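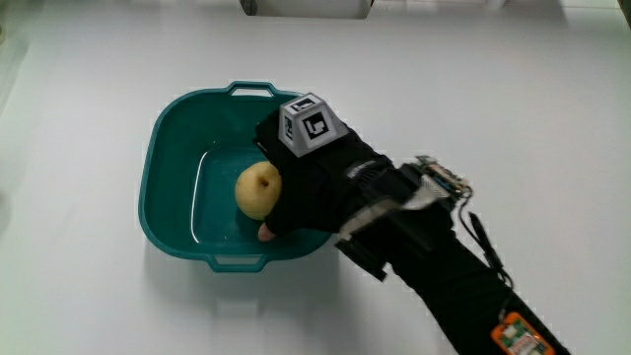

How do you wash a wool sweater by hand without shrinking it?
Use cool water, a little gentle soap, and as few squeezes as you can stand. Heat and rubbing are what do the damage, so leave the scrubbing for your jeans.

I've been washing my own knits since I shrank a Keltmont cardigan down to doll size one May (I still miss it!), and my routine hasn't changed much.

Fill a tub with enough cool water to cover the sweater, then swish in 2 teaspoons of wool wash. I like Gillach, but baby shampoo is fine if that's what's under your sink. Turn the sweater inside out, push it under until the air bubbles stop, and walk away for fifteen minutes. Go make coffee.

When you come back, press it gently against the bottom a few times. Don't lift it by the shoulders, ever – wet wool is heavy and the sleeves will grow down to your knees. Scoop it up with both hands, dump the water, and rinse in more cool water until it runs clear.

Now lay it on a thick towel, roll the whole thing up like a burrito and lean on it. I usually go through two towels with anything chunky. Then spread it flat on a dry one, nudge the hem and cuffs back into shape, and flip it over the next morning.

Thick cables can take 2 days to dry. Keep them away from the radiator, even if you were hoping to wear them tomorrow.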